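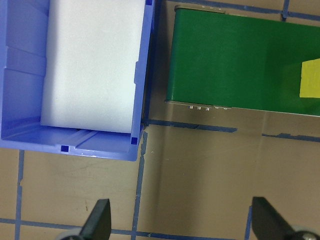
Gripper swap day. Fundent fingers off, Corier on. same arm, same wrist cam, same controller

Corier so far: 14 clean picks out of 25 on the foam block. Fundent got 2 more than that back in March but it dented the foam every time

Rim grabs on a bin way better with the Corier. no slipping, didnt have to touch the force setting

Camera lag still bugging me. Might try the Laltton controller next, anyone run one with a wrist cam??

ok re-taping the grid then 25 more. numbers tonite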